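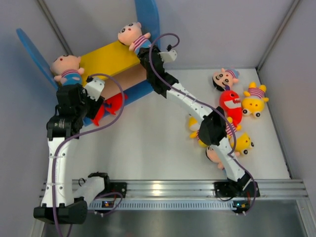 Witden Pitch Day – Venue and Stage Inspection Checklist

Completed by the event operations team at the Vanura conference hall, Tuesday, doors at 4 p.m. Comments are typed up from the walk-round sheet. Items marked OPEN must be closed before the public is let in. Items marked NOTE are for next year's planning.

Key: OK / OPEN / NOTE / N/A

Section 1. Entrances and exits

1.1 Main doors open fully and stay open on the hold-backs – OK
Left-hand door needs a firm push to catch. Door staff told.

1.2 Fire exits clear inside and outside – OPEN
Rear exit behind the judges' table had two flight cases parked across it. Moved during the inspection, but the crew still has to bring in the lectern by the same route. Check again at 3:30.

1.3 Exit signs lit – OK

1.4 Capacity posted and counter in use – OK
Hall set for theater-style seating. Finalists and their teams are counted in with the audience.

1.5 Step-free route from parking lot to hall – OK
Ramp at the side door, mat taped down. Side door is locked from outside after 6 p.m., so someone has to stand there until the last guest is in.

Section 2. Stage

2.1 Stage decks locked and level – OK
Checked by walking the full width. Slight bounce at the center join.

2.2 Front edge marked with white tape – OPEN
Tape stops short of the stairs on the right side. Presenters come up on that side and will be looking at the judges. Needs another strip.

2.3 Stairs fixed, handrail fitted – OK

2.4 Cables crossing the walkway covered – OPEN
Ramp covers are down for the power run. The cable to the confidence monitor is only taped. Use a proper cover or reroute behind the drape.

2.5 Backdrop and banner weighted – OK
The Dinuron banner is on its own stand and was top-heavy. Sandbag added to each foot.

2.6 Lectern stable, no sharp corners – N/A
Not on stage at time of inspection. Check with 1.2.

Section 3. Presenter demonstrations

3.1 List of demo items received from all 4 finalist teams – OPEN
One form is missing. Witden says it was sent to the old address. No form, no demo on stage. The team can still pitch from slides.

3.2 Electrical items tested or visually checked – OK
One power brick had a cracked case and was swapped for a house unit. The owner has it back, with a tag on it.

3.3 No open flame, gas, smoke or aerosol – OK
All forms received say none. Ask again at the presenter briefing, as people add things at the last minute.

3.4 Food samples covered and labeled – NOTE
One team is handing samples to the judges only. Ingredients card supplied. Next year the entry form should have an allergy line on it.

3.5 Demo tables rated for the load – OK
Folding tables are fine for laptops and small samples. Anything that takes two people to lift goes on the floor.

3.6 Time allowed to set up and clear – NOTE
Running order gives 2 minutes between pitches. That is tight for anyone with more than a laptop, and people rush on the stairs. Suggest a longer gap, or have the host fill.

Section 4. Sound, light and power

4.1 Load on each circuit checked – OK

4.2 Lighting stands weighted and cables tidy – OK
Stand near the aisle moved back one chair width.

4.3 Strobe or flashing effects – N/A
The opening video from Iyer has one quick run of white flashes. Asked for a version without it. If it doesn't come, start the video after that part.

4.4 Microphones working, spare batteries on hand – OK
Not strictly a safety item, but the host's microphone is also our means of making an emergency announcement. The spare stays switched on at the sound desk.

Section 5. Audience area

5.1 Chairs linked in rows – OPEN
Back 2 rows are loose. Link them or take them out.

5.2 Aisles wide enough, no bags or coats – OK
Coat rail is in the lobby.

5.3 Wheelchair spaces kept – OK
Two at the front, two at the side. Please don't let the photographer stand in them.

5.4 Floor clean and dry – OK
Water station moved off the polished section and onto carpet.

Section 6. First aid and emergency

6.1 First aid kit in place and in date – OK
Behind the registration desk.

6.2 Trained first aider on site for the full event – OK

6.3 Extinguishers in place, pins and seals intact – OK

6.4 Staff briefed on the evacuation point – OPEN
Briefing is 30 minutes before doors. Assembly point is the far end of the parking lot – the near end is used for deliveries.

6.5 Prize check – N/A
Asked again whether the display check for $3,184 needs a stand. It doesn't. It can be carried on.

Recheck needed: 1.2, 2.2, 2.4, 2.6, 3.1, 5.1, 6.4. Leave the signed sheet at the registration desk, with a copy to Vanura hall management.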